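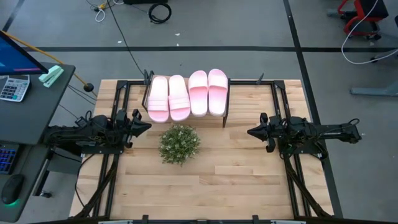 Figure 1. The black metal shoe rack with four pink slide sandals, and the potted artificial plant in front of it.

Small-Space Shoe Storage: Comparing Three Ways to Keep Slides by the Door
Final report, Introduction to Product Design
Bulis Hall project group

1. Background

Our group started with a problem in our own building. The rooms in Bulis Hall have a short entry strip between the door and the closet, and most residents leave their shoes on the floor there. Slides are the worst case. People wear them to the showers and the laundry room several times a day, so they never get put in the closet. In September we asked residents on our floor to let us look at their entry strips, and slides were out on the floor in almost every room.

The assignment asked us to pick an everyday storage task and compare existing solutions before proposing a change. We picked slides because they have no heel and no laces, and most racks sold for small rooms are drawn up with sneakers in mind.

2. What we compared

We tested three storage options.

Floor mat. A plain rubber mat with a raised lip. This was our baseline.

Hanging pocket sheet. The Lultano, a fabric sheet with pockets that goes over the closet door. We borrowed it from one of the group.

Small upright rack. A black metal rack with a post at each end. It came from the Cárdenas secondhand store near campus and had no box or instructions with it, so we do not know the maker.

We did not include closed cabinets. The ones we found were too deep for the entry strip, and the door would have hit them.

3. Footwear used

The pairs in Figure 1 are both pink. One is a pale pastel with a wide strap, and the other is a slightly deeper pink that fades toward white near the heels. We stood them upright with the toes toward the front. We tried laying them flat as well, but flat slides take more depth and one pair tends to end up on top of the other.

The plant was part of the layout. Several residents told us they would only keep a rack in view if it could share the space with something decorative, so we used a small artificial plant with white flower clusters to see how much room was left in front. A plant that size is easy to move when someone wants their shoes, and it does not need water near the rack.

4. Method

Each option was used in a real room for 10 days, then moved to the next room. Six residents took part. They wrote down every time they took slides out or put them away, and whether they were stored properly or left on the floor. We counted a pair as stored if both shoes were on or in the unit.

We ended up with 1,318 entries. We had planned for 2,000, but some residents went home for the weekend and one log sheet got lost in the laundry room. Entries for Sunday are thinner than for other days for the same reason.

5. Results

The floor mat was used the most at first and then stopped working well. Once other things landed on it, mainly bags and umbrellas, the slides went back to the floor next to it.

The pocket sheet kept slides completely off the floor, but residents used it least. The pockets were narrow for wide straps, and two people said they did not like putting damp slides into fabric. Opening the closet door also swung the sheet into the wall.

The metal rack had the highest share of stored pairs. Residents said they could put slides on it with one hand. The main complaint was uneven placement. Shoes on the same rack do not always settle at the same height, and this shows in our figure too, where the leftmost sandal sits slightly lower and farther forward than the one beside it. Some residents did not care about this, while others kept straightening them.

6. Proposed change

We propose a thin removable stop along the front of the rack — a strip that clips on and gives the toes something to rest against. We made a first version from foam board and called it the Fesley strip. It kept the toes in line but bent after a few days of use. A second version in thin plastic is drawn in the appendix and has not been built.

7. Limits

All of the rooms had the same layout, so the results may not apply to apartments or houses. We only tested slides. The residents knew what we were studying, and that probably made them neater than usual. We also did not test the rack with larger sizes, and two of the residents asked about that.

8. Next steps

Build the plastic strip and check whether it scratches the paint. Repeat the log with sneakers and slides mixed. Ask the housing office if racks can be fixed to the wall, as the floor space under them is hard to sweep now.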